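Vevora (repository)

Vevora is a research data repository used by universities and small institutes for keeping, describing and sharing datasets. It accepts files from all fields of study, but most of its holdings come from the earth sciences, linguistics and local history. The repository is run by the library of the Medve Institute, and its everyday work is done by a curation office of nine people.

History

The repository grew out of a paper catalog. The institute had collected weather and river records since 1892, and for a long time these were kept in bound volumes with a card index. The librarian Kvido Halás began to copy the index into a database in the year 2000. The database was meant only for staff, but researchers from outside asked for copies so often that a public search page was added to it.

In its first form the service was named Tallex. It held descriptions of datasets but not the files themselves, and a reader who wanted the data had to write to the library and wait for a disk. The present name was taken when file storage was added. Some older publications still cite records under the name Tallex, and these citations are redirected to the current pages.

Content and deposit

A deposit in Vevora consists of one or more data files, a description, and a plain text file which explains how the data were collected and what the column names mean. The depositor chooses a license from a short list. Before a deposit becomes public, a curator opens the files, compares them with the description and writes to the depositor if something is missing. The most common request concerns units of measurement.

Each published dataset receives a permanent identifier. If the files are changed later, a new version is made and the old one stays available. Data can also be placed under embargo, in which case the description is public from the first day and the files are opened when the period ends. 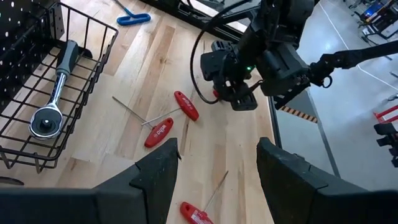
Files that contain personal information are not accepted in open form. The depositor must remove names and addresses, or must choose restricted access, where each reader applies in writing. Requests for restricted data are read every Wednesday by the curation office, which forwards them to the depositor for a decision. When the depositor can no longer be reached, the library decides in his or her place.

Preservation

Vevora keeps three copies of every file, one of them in a different town. The copies are compared by checksum at regular intervals. Spreadsheets are stored in the format in which they arrived and also as plain text tables, so that they can be read without the original program.

The preservation plan was written by Edivaldo Barros, who came to the institute as a specialist in digital archives. His plan divides file formats into three groups: those the repository promises to keep readable, those it will try to keep readable, and those it stores without any promise. The list is reviewed each December. Proprietary formats from laboratory instruments mostly belong to the third group, and this has been criticized by chemists among the users.

Notable holdings

The oldest material in the repository is a transcription of parish grain accounts beginning in 1722, deposited together with scans of the pages. The Troltedora collection contains recordings and word lists of rural dialects, with restricted access for part of the recordings. The institute's own river records are available in full and are the most downloaded dataset.

See also

Data curation
Institutional repository
Persistent identifier
Research data management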